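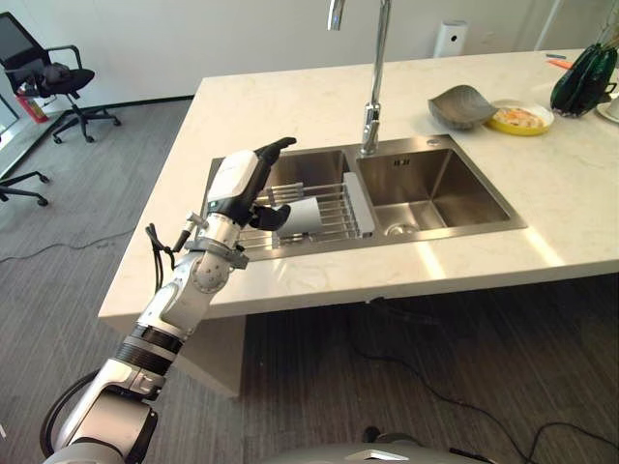

How to Clear a Slow Kitchen Drain

By Marcelino Peixoto
Updated 2022-05-27

A kitchen drain that empties slowly usually has grease in the trap or in the short run of pipe behind it. You can clear most of these without chemicals.

What you need

Bucket
Rubber gloves
Cup plunger
Old bottle brush
Wet rag
Flashlight

Try the plunger first

Clear everything out of the sink. On a double sink, have someone hold the wet rag tightly over the second drain — otherwise the air goes straight out the other side. If a dishwasher hose joins the drain, clamp it before you start.

Run 2 inches of water into the slow side and plunge with short, even strokes. Give it 21 strokes, then pull the plunger away and watch the water. Repeat twice if it drains a little faster each time.

Clean the trap

Put the bucket under the U-shaped pipe. Loosen the two slip nuts by hand, or with pliers if they are stuck. Plastic nuts crack, so go easy. Lower the trap and tip it into the bucket.

Scrub the inside with the bottle brush and rinse it in a different sink. Check the washers while the trap is off. A flattened or split washer will drip no matter how hard you tighten the nut.

Shine the flashlight into the pipe at the wall. If you see a plug of grease past the reach of the brush, you need a drain snake.

Put it back

Seat the washers with the tapered side facing into the joint. Hand-tighten both nuts, then add a quarter turn. Fill the sink, let it go all at once, and feel under each joint with a dry paper towel.

Cooking fat goes in a can, then in the trash.

Next: Replacing a Basket Strainer, by Jeferson Bittencourt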